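Keeping Containers in Use: A Conversation with the Director of the Senmont Refill Program

2024-11-07

The Senmont Refill Program was established to reduce the amount of household packaging sent to the regional landfill at Stovia. It is operated by Stostard, a nonprofit materials office, under an agreement with the town, and it now serves 2189 registered households through 18 participating stores. The director of the program met with our editorial staff at the Stostard offices to discuss its origins, its finances and the changes planned for the coming year.

Origins of the program

The director joined Stostard when the program was still a proposal of a few pages. At that stage, the director recalled, most of the discussion concerned recycling rates, and reuse was treated as a side issue.

"The town had a good recycling service and was rightly proud of it," the director said. "Our point was that a bottle collected at the curb still has to be hauled, sorted, baled and sold. If the same bottle goes back to the store with its owner, all of that work disappears. We had to make that case several times before it was accepted."

The pilot covered three products: dish soap, laundry detergent and white vinegar. Residents could bring any clean container with a lid, have it weighed at the counter and pay only for the contents. The director described the first months as slow.

"People were unsure whether they were allowed to bring an old jar," the director said. "They would stand by the dispenser with the jar still in the bag. Store staff did more for the program in that period than any of our printed material, simply by asking customers whether they wanted the jar weighed."

Working with stores

Stores receive no payment for taking part. Stostard supplies the dispensers and the scales, trains employees, and arranges bulk deliveries. The store sets its own retail price within a range agreed upon each year.

Asked why that range exists, the director said that early price differences had caused confusion. "One store was selling detergent for less than it paid, as a way to bring people in. Another, a short walk away, was charging more than for the boxed product. Residents concluded that refilling was either a bargain or a trick, depending on which store they had visited. The range settled that."

Not every store has stayed. Two small grocers withdrew when they remodeled and found they could not spare the floor space. The director said that the office had learned from both departures and now offers a narrow wall unit that holds a single product.

"We used to arrive with one plan for every store," the director said. "A hardware store and a bakery do not have the same counter, the same customers or the same busy hours. Today the first visit is mostly spent looking at where people line up."

Supply has been a more difficult matter. The program's main supplier of soap, Lục, delivers in returnable drums, and a late return at one end of the chain means a late delivery at the other. Last December, several stores ran out of dish soap for days at a time. Stostard has since moved the drum pickup to an earlier point in the delivery route and keeps a small reserve in its own building.

The deposit system

The largest change to date has been the deposit system, under which a resident who has no container may borrow one at the counter and recover the deposit when it comes back. The office recorded 2819 deposits in the last reporting year. The director was careful in interpreting that figure.

"It tells us how often a container was borrowed. It does not tell us how many were reused well," the director said. "Some people return the container the following week. Some keep it under the sink for most of a year, and we would like to understand that better before we order more."

The choice of containers took longer than expected. Glass was preferred by many residents in the survey, but it was heavy to carry, and stores worried about breakage near the counter. Clear plastic scratched quickly in the washing machines and began to look dirty when it was clean. The office also tried frosted plastic, which hides wear better but gives only a blurred view of what is behind it.

"Each material solved one problem and brought another," the director said. "In the end we asked the stores to tell us what they were willing to wash and stack. That was a better question than which one looked best on a shelf."
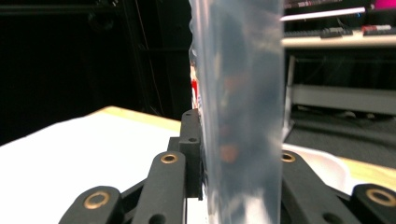
Plans for the coming year

The program's agreement with the town is due for renewal, and the director expects the terms to change. Under the present agreement, the town covers the cost of equipment and Stostard covers staff. The office has asked that washing be treated as a shared cost, as it now takes up more of the budget than deliveries do.

Expansion beyond Senmont is under discussion with neighboring towns, although no commitments have been made. The director said that the office would prefer to help another town set up its own program - with its own deposit and its own agreement with stores - than to run a larger one from a distance.

New products will be added slowly. Cooking oil has been requested more than any other item, but it requires separate dispensers and a different cleaning schedule. A trial in one store is planned, and the results will be shared with the other participants before any decision is made.

Residents who wish to register may do so at the counter of any participating store. A container is not needed in order to register, and there is no fee.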